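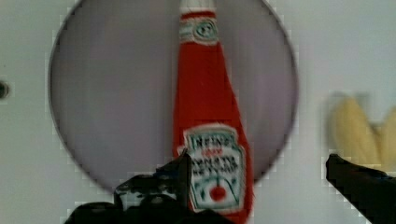
Tag der offenen Tür bei Turnusia: Kaufladen, Kinderküche und viel Stoff

Nituvdale liegt 43 Minuten mit dem Regionalbus vom Hauptbahnhof entfernt, Endhaltestelle Spinnereiweg. Von dort geht man an der alten Färberei vorbei und dann links durch das Hoftor. Turnusia verleiht Spielzeug an Kitas, Tagesmütter und Familien, und einmal im Jahr, im August, wird das Lager für Besucher geöffnet. Der Eintritt kostet drei Euro, Kinder zahlen nichts. Wer mag, bekommt an der Kasse einen Lageplan auf einem gefalteten Blatt. Wir waren kurz nach zehn Uhr da und mussten nicht anstehen.

Das Lager verteilt sich auf sechs Räume in zwei Etagen. Unten stehen die großen Sachen: Rutschfahrzeuge, Bauklotzkisten, eine Puppenstube, die man zu zweit tragen muss. Oben sind Brettspiele, Puzzles und alles, was mit Küche und Einkaufen zu tun hat. Wegen dieser oberen Räume sind wir gefahren, denn unsere Kita will im Herbst die Küchenecke neu einrichten, und im Katalog sieht man von den Sachen nicht viel.

Laut Aushang am Eingang umfasst der Bestand 2.824 Teile, wobei ein Kaufladen mit Zubehör als ein Teil zählt. Eine Gabel aus dem Besteckset ist also nicht mitgerechnet. Das ist für die Ausleihe wichtig, weil man immer ganze Sets bekommt und auch ganze Sets zurückgeben muss.

Die Küchenräume

Im ersten Raum oben hat Turnusia die Kinderküchen aufgebaut. Mehrere Modelle sind von Biteck, dazu ein paar ältere ohne Herstellerangabe. Die Biteck-Küchen haben eine niedrige Arbeitshöhe und Türen, die sich nur bis zu einem bestimmten Winkel öffnen lassen. Das ist bei zwei Kindern vor einem Schrank angenehm. Die Drehknöpfe sitzen fest und rasten hörbar ein. Bei den älteren Modellen fehlte an einer Stelle ein Knopf, das stand aber auch so auf dem Zettel, der innen in der Backofentür klebte. Jede Küche hat so einen Zettel mit den bekannten Mängeln. Wir fanden das praktisch.

Der zweite Raum ist für Lebensmittel. Die Regale sind nach Material sortiert: Holz, Kunststoff, Stoff. Beim Holz liegt vieles zum Schneiden mit Klettverbindung, Brot, Gurke, Fisch. Der Klett lässt bei älteren Stücken nach, und die Hälften fallen dann schon beim Hochheben auseinander. Die Mitarbeiterin im Raum sagte, dass der Klett jeden Winter geprüft und bei Bedarf neu aufgeklebt wird. Kunststoff gibt es in großen Mengen, überwiegend Obst und Gemüse. Wir haben uns damit nicht lange aufgehalten, weil wir davon schon zwei Kisten im Keller haben.

Am längsten waren wir bei den Stoffsachen. Die rote Ketchupflasche ist weich, die Kanten sind leicht fusselig. Oben hat sie einen hellen Streifen am Verschluss und ein kleines Halsetikett, unten ein großes cremeweißes Etikett mit grünlichem Rand, auf dem »HEINZ« steht. Der Schriftzug darunter ist verschwommen, die Tomate ist dagegen gut zu erkennen. Für ein Kind, das noch nicht liest, dürfte das reichen. In der Kita erkennen schon Dreijährige am roten Bauch einer Flasche, was gemeint ist, und fangen an, auf Teller zu »drücken«.

Die Frage in unserem Team war vorher, ob wir überhaupt Spiellebensmittel mit Markenaufdruck wollen. Dazu gab es am Regal eine kurze Unterhaltung mit zwei anderen Besucherinnen, die eine Großtagespflege leiten. Sie nehmen beides, mit und ohne Aufdruck, und berichten, dass die Kinder im Kaufladen lieber mit Dingen spielen, die sie von zu Hause kennen. Bei uns ist das noch nicht entschieden. Turnusia stellt die Sets auf Wunsch auch ganz ohne Marken zusammen, muss das aber bei der Bestellung wissen.

Waschen und Flicken

Um elf Uhr gab es eine Führung durch die Werkstatt im Erdgeschoss. Dort werden die zurückgegebenen Sets ausgepackt, mit der Liste verglichen, gereinigt und wieder verpackt. Holz wird feucht abgewischt und auf Gittern getrocknet. Kunststoff kommt in eine Gewerbespülmaschine. Die Stoffteile werden in Netzen gewaschen, bei niedriger Temperatur und ohne Weichspüler, und danach liegend getrocknet. Gefüllte Teile brauchen dafür lange, je nach Füllung bis zu zwei Tagen. Deshalb ist zwischen zwei Ausleihen immer eine Pause eingeplant, auch wenn das Set im Katalog schon wieder als »zurück« erscheint.

Genäht wird am Fenster. Dort stehen zwei Maschinen von Onishi, eine für gerade Nähte und eine ältere mit schmalem Arm für Rundungen. Typische Schäden sind offene Nähte am Boden von Flaschen und Tüten, abgerissene Blätter an Erdbeeren und Möhren und plattgedrückte Füllung. Nachgefüllt wird durch eine kleine Öffnung in der Naht, die anschließend von Hand geschlossen wird. Beim Zusehen war zu merken, wie viel Zeit in einem einzigen Teil steckt. Verblasste oder verwaschene Aufdrucke werden nicht ausgebessert. Solche Stücke bleiben im Umlauf, solange sie sauber und dicht sind, und werden danach auf dem Flohmarkt im Hof verkauft.

Den Flohmarkt gab es auch an diesem Tag. Wir haben eine Kiste Kuchenformen aus Blech und einen Einkaufskorb mitgenommen. Gegen Mittag war der Tisch mit den Puppenkleidern schon ziemlich leer.

Für Kinder

Im Hof war ein Kaufladen aufgebaut, an dem Kinder ohne Anmeldung spielen konnten. Das Zubehör lag in offenen Kisten und wurde entsprechend schnell über den ganzen Hof verteilt. Wer mit kleineren Kindern kommt, ist dort besser aufgehoben als oben, denn die Gänge zwischen den Regalen sind schmal, und die Treppe ist steil. Einen Aufzug gibt es nur für Waren. Kinderwagen bleiben unten neben der Kasse stehen.

Zu essen gab es Waffeln und Kartoffelsuppe, dazu Kaffee aus großen Kannen. Bänke waren genug da. Die Toiletten sind im Nebengebäude – der Weg ist ausgeschildert, aber man läuft erst einmal daran vorbei.

Ausleihe und Kosten

Für Einrichtungen wird ein Jahresbeitrag fällig, gestaffelt nach Zahl der Kinder. Familien zahlen pro Set. Die Leihfrist beträgt acht Wochen und kann einmal verlängert werden, wenn niemand vorgemerkt ist. Fehlende Kleinteile werden nicht sofort berechnet, man hat nach der Rückgabe noch zwei Wochen Zeit zum Suchen. Geliefert wird nur innerhalb des Landkreises, alle anderen holen selbst ab. Für eine Kinderküche braucht man einen Kombi mit umgeklappter Rückbank, die Biteck-Modelle lassen sich nicht zerlegen.

Wir haben für Oktober eine Küche und ein gemischtes Set aus Holz und Stoff vorgemerkt. Die Bestätigung soll per Post kommen. Der letzte Bus zurück fuhr um 17.20 Uhr, wir haben den um halb drei genommen.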